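Ticket 1387: Pack station, cell 3, left hand stops before grip
Site: Ondholm. Status: closed, with follow-up.
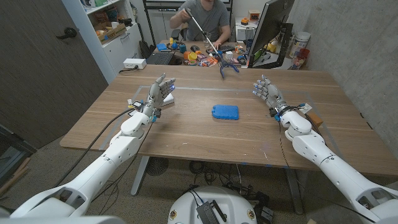
Reported by day shift on Friday at 07:40. The two-arm cell runs the cold pack task under Panora. Left hand moves to the pre-grip position, waits, then the job times out. Right hand carries on to its own position and also waits. No fault code on the hand controllers. Panora log shows "partner not ready" on both sides.

Effect on work: operators have gone back to placing packs by hand while also answering prompts from the cell. Each timeout asks for a confirmation at the desk. Shift reports that this is more tiring than the old manual job, where there was no screen to watch.

08:15
Restarted Panora. First cycle completed, second timed out. Not a start-up problem.

08:50
Swapped the job order so that the right hand leads. Same result with the message reversed. Hand hardware is unlikely to be the cause. Cables left as they are.

09:30
Checked timing. The ready signal from each hand is held for 2000 ms. After last week's Villis update the path planner slows down near the work area, and the slower hand arrives after the first signal has expired. Before the update both hands arrived inside the window.

10:05
Raised hold time to 3000 ms on both hands. Ran the job until the break with no timeouts. Setting saved to the cell profile and to the Ondholm master.

10:20
Question from shift: can the confirmation prompt be turned off altogether? Not from this ticket. The prompt is part of the stop procedure agreed with Strebel and has to stay. It can be moved. At present it only appears at the desk, so whoever is loading has to walk round the table to clear it. Requested a second confirm button on the loading side.

11:00
Question from shift: who is responsible for the cell when it waits? The work instruction still says "packer", a role that was removed when the cell went in. People have been taking turns without it being written down, and the last person to touch the screen gets the entry in the log. Asked for the instruction to be changed to name the cell operator for each half shift, with the log entry going to the cell and no longer to a person.

14:30
No timeouts since the change. Manual placing stopped. Cycle is slightly slower than before the update, accepted by shift.

Cause: ready signal expired before the second hand arrived, following planner update.
Fix: hold time raised.

Open items
Second confirm button: with Strebel, due June.
Work instruction: with site, draft sent.
Villis release notes do not mention the speed change. Query sent, no reply yet.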